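Why does wood have stripes?

Next time you sit down for your tea, move your plate over a bit and have a good look at the table. If it's made of wood, there's a very good chance it is covered in lines. Some will be as thin as a hair, and some will be wide and smudgy, as though somebody had drawn them with a soft pencil and then rubbed them with a thumb. We call these lines the grain, and they are a sort of diary that the tree kept while it was growing.

Let's go back to when the table was a tree. Every spring, when the days get longer and there's plenty of rain about, a tree wakes up and starts growing quickly. The wood it makes then is usually pale. Later on, in summer, it slows down and makes wood that is tighter and darker. By December it has stopped altogether and is having a long rest, and in spring it starts all over again. One pale layer and one dark layer together make one year, and if you look at the top of a stump you'll see the layers as rings, one inside the other, a bit like an onion.

So where do the stripes come from, if trees are full of rings? It all depends on which way you cut. Slice across the trunk and you get circles. Slice along it, from the roots end towards the branches end, and the saw goes down through the layers and you get long lines instead. (You can try this with a leek, if a grown-up is making soup and doesn't mind doing the slicing for you!) 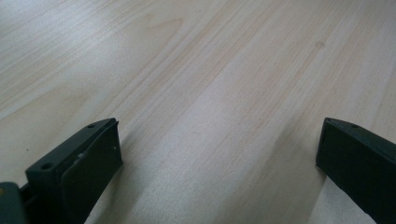 Pale wood with long, fine grain. Can you find the small dark oval near the top right, a bit like a tiny knot?

Sometimes the lines don't stay straight. They bend round into curves and points that look rather like candle flames, and woodworkers are very fond of these. You often see them on what is called a flat-sawn board, which means the saw went along the side of the log and just skimmed through the curved layers. Where the lines are packed closely together, the board can look quite stripy, and a few inches further along it might be soft and feathery again.

Now for knots. A knot is the place where a branch once grew out of the trunk. As the tree got fatter, year after year, it grew around the bottom of the branch and tucked it inside. A big branch leaves a big knot and a little twig leaves a little one.

Verna Pruitt has been making tables at her workshop in Birkley for almost 30 years, and she told us that she still runs her hand over every new board before she does anything else. "I like to say hello to it," she said. Her favourite is a kitchen table with a knot right where her grandson puts his cup.

Something to try at home

Put a sheet of thin paper over a piece of bare wood and rub gently with the side of a wax crayon. If the grain is rough enough, the lines will come up on your paper. Very smooth tables don't work so well, so try an old fence post or a garden bench too, and write on the back where each rubbing came from.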